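Unit 5: Drawing a Simple Random Sample

Students will work with the Watville household file, which lists 1000 addresses. Each group draws 51 of them in Stata and records the seed it used – without the seed, the draw cannot be repeated. Weights are covered in Unit 6.

Dr. Ivanov will accept written work until 4th January. Reports should not exceed 22 lines, tables excluded.

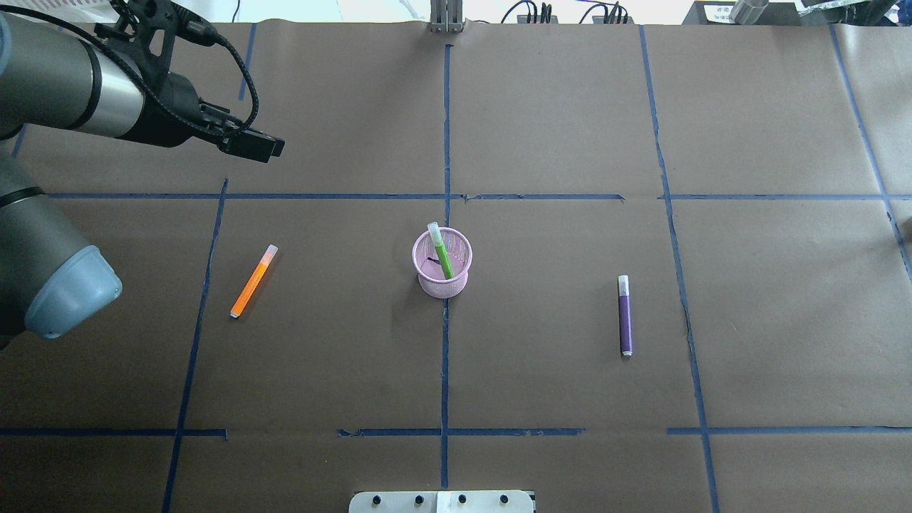
Questions about missing addresses should be sent to Panagiotis Obradović before the draw is made.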